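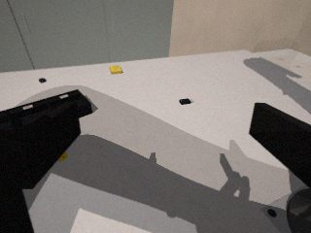
Notebook entry: Friday, March 8, 2019
Brisdale workcell, simulation. Entered by Yung-ching Lo, reviewed by Shih-chieh Lu.

Purpose

To bring the simulated tabletop runs under the same written rules that apply to the physical cell. Until this week the simulation side followed custom only, and the Badbridge group could not repeat two of our results from the notes we sent them.

State of the cell in the view at the head of this entry

Gripper open, nothing held. Yellow cube on the far side of the table, clear of both fingers. A second yellow item shows only a corner under the left finger. Under draft rule 3 a run may not be started from this state until the position of that second item has been read from the scene file and written down. The camera view alone is not accepted as a record of position.

Rules as adopted

1. Every run is entered before it is started. The entry gives the scene file name, the random seed, the controller version and the name of the person responsible.

2. The gripper is commanded fully open at the start, and the commanded and reported openings are both logged. A difference of more than 2 mm stops the run.

3. Any object partly hidden by a finger is listed by its name in the scene file. "Block near gripper" is not a sufficient entry.

4. Shadows stay on. The arm throws broad dark areas over the white table, and a detector tuned without them is of no use to the physical cell. Runs made with shadows off are kept in a separate folder and are not quoted in reports.

5. Small black objects remain in the scene unless the test plan removes them by name. Removal for convenience is to be recorded as a deviation.

6. A failed run is kept. The limit for one batch is 4,000 steps per run — a run that reaches the limit is a failure, including when the cube is already between the fingers.

7. Changes to lighting, friction or camera placement require a second signature.

Discussion

S. Lu asked whether rule 4 should apply to quick checks made at the desk. Agreed that it should, for any check whose result is passed to another person. Rule 7 was shortened from the Bachmann draft, which asked for a signature on every parameter.

Batch 141 is the first under these rules: 40 runs, same scene, seed changed each time. The Fomow export script still drops the controller version from the log header. Until it is corrected, the version is to be copied in by hand — initials beside it, please.

Open items

Tolerance in rule 2 to be compared with the physical gripper. Lo.
Folder for shadow-off runs to be made read-only after each batch. Lu.
Revised notes to Badbridge before the end of March.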